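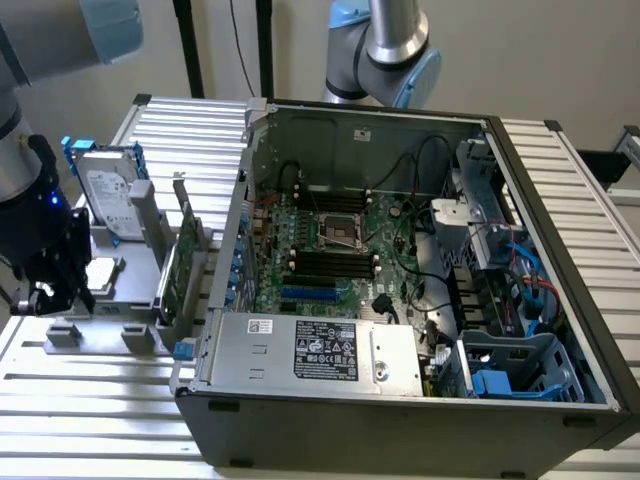

Questions we get asked about old computers

Do you take any desktop at all?
Very nearly! If it's a tower and it opens, we'll usually say yes, and that includes the heavy old office ones nobody wants to carry downstairs. We're in Jonddale, at the back of the Fenell building, and there's a trolley by the door if you need it. Please ring first if you're bringing more than six, as the shelves fill up quickly after the September clear-outs.

What happens to the hard drive?
This is the one people worry about most, and quite right too. The drive comes out early on and is kept apart from the rest until it's been wiped. If you'd rather have it back, just tell us when you drop the computer off and we'll put it in an envelope with your name on (there's no charge for this).

Can I take mine apart at home first?
You're very welcome to. Unplug it, lay it on its side and take the side panel off, and most of what you want is then facing you. Memory sticks come out once you've pushed back the little latches at each end. Do be gentle around the processor socket if it's open, for those pins bend at the slightest touch and are a misery to straighten. Please leave the power supply closed up, even if you're handy.

Should I keep the screws?
Oh, yes please! A jam jar or an old envelope is perfect.

How long does a repair take?
Allow 15 working days. Han-gyeol Lim looks after the bookings and will ring you if a part has to be ordered.

Do you sell spare parts?
We do, mostly expansion cards, cables and drive rails, and the list was last updated on 6th April.

We use cookies to remember your preferences. Accept all | Manage settings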